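Parisa Naseri has been selling play food under the Weltley name for 2 years, and she would like me to believe that a child who gets the right set will learn to put things away. I have a drawer at home that says otherwise.

"Parents don't have to believe it," she says over coffee. "They can try it for a week."

The full Weltley kitchen list runs to 142 pieces. I ask who needs that many. She laughs, then admits most families would do fine with far fewer. "A plate, something to hold the fruit, a few things to move around. Up to 800 people a month ask me for a starter list, and I tell them to use a real colander from their own cupboard."

I ask whether the fruit isn't just clutter with a leaf on top. "A strawberry is small and a bunch of bananas is an awkward shape," she says. "They don't go down the same way. A kid has to think about that."
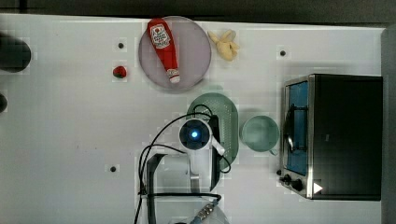 On the ketchup question

The ketchup bottle lying across the plate bothers me. Does it belong with the dishes or with the food? Naseri says she leaves that to the child.

"So there's no system," I say.

"There's their system," she says, and I write it down without being persuaded. She has no study to show me, only letters from customers, and happy customers are the ones who write.

She does concede one point. "If the box is too full, they dump it out. I've watched it happen."

Related
Slavica Janevski on wooden blocks and noise
Sikov toy shelves: are they worth the wall space?
Two weeks with the Asadi lunch set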